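Lemgate Sorting Board and Shape Blocks

Home / Play and Learning / Blocks / Lemgate

Plain timber board, chunky shape blocks. No lights, no batteries, no sounds. Made for tabletop sorting, lining up, matching by colour, naming shapes. Been on our list at Wunness a while and it keeps coming back into stock because kinders keep ordering it.

Board
Pale wood with the grain left showing. Every one comes out a bit different — some have swirls and knots, some are nearly plain. We can't pick one out for you, sorry. Flat both sides, no recesses, so the kids decide where things go. Size is 400 x 300 mm. Wipe with a damp cloth, don't soak it.

Blocks
Thick enough to stand up and to grab with a whole hand. Colours go right through so a scuff doesn't show up as a white patch. Shapes are sold singly or in the starter bag, mix them however you like. Popular start is two colours only, then ask for "all the reds" before you get into shapes at all.

A row with a yellow heart, red cylinder and yellow hexagon makes an easy first pattern, with the red star kept off to one side for later on.

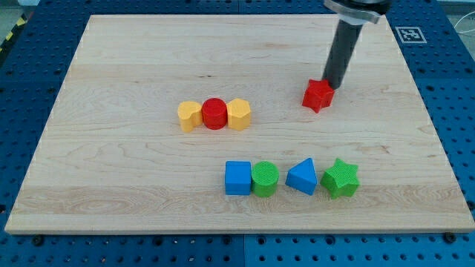 What you get
Board x 1
Starter bag of blocks, mixed shapes
Cotton drawstring bag
Activity card, 2 sides, English only at the moment

Good for
Kinder and prep tables, speech and OT rooms, home. Suits ages three and up. Fits on the Ông low table with room for a tray next to it. Also fine on the floor but the board will slide on lino, put a mat underneath.

Storage
Board stands on its edge in the Lemgate rack (sold seperately). Keep it out of direct sun, pale timber yellows over time. Blocks go in the bag or any tub with a lid.

Weight and postage
Board on its own is 1,210 g. Blocks are extra on top of that. Ships from our Drernville warehouse, flat carton, corners padded. Orders in before noon go out same day. Schools can pay on invoice — put the purchase order number in the notes box at checkout.

Spare blocks
Lost one? Order by shape and colour from the spares page. Star and heart run out first, next lot due in May. Colour can vary slighty between batches.

Returns
Thirty days, unused, in the orginal carton. Knots and grain marks are not a fault.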